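Home Notebook Dye Log Materials About
Search this notebook Go

July, bench notes, a bit after 4 p.m.

Okay, second go at the walnut bath and I'm much happier! The first pot came out the color of weak tea (my fault, I rushed the soak), so this time I left the hulls in the bucket for 2 full days before I put any heat near them. Used 400 grams of hulls from the Prusberg sack, the one with the torn corner, and 824 grams of the Skenadeo wool, weighed dry. The tap water at the back sink still runs rusty for the first minute, so let it go clear before filling anything.

Kept the pot at a low simmer for an hour and then just turned it off and walked away. I kept wanting to stir. Don't stir! The skeins I fussed over last time felted at the ties and I spent a whole evening picking them apart with a knitting needle.

The alum skeins went a warm, reddish brown and the iron ones went nearly black — darker than I wanted, so next time I'm halving the iron. Bonton cotton hardly took anything. I'm going to try soy milk on it before I give up, because we still have most of the bolt and it cost us 1,585 with shipping. 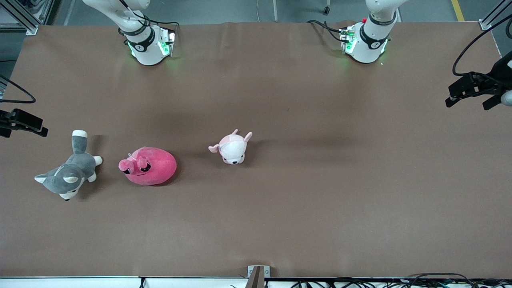 Walnut browns go flat as they dry, and I keep picking the wrong skein for an order by judging it in the pot. What I'm after for the Özkan cushions is something like the brown covering the big tabletop, where the three plush toys are: matte, no shine to it at all. My alum skeins are still too red for that. Maybe a quick dip in the iron pot at the very end, a minute or less, then straight into the rinse.

To do: more hulls, new thermometer, relabel the mordant jars (two of them say "alum" and one of those is definitely not alum).

Filed under: Natural dyes, Walnut, Bench notes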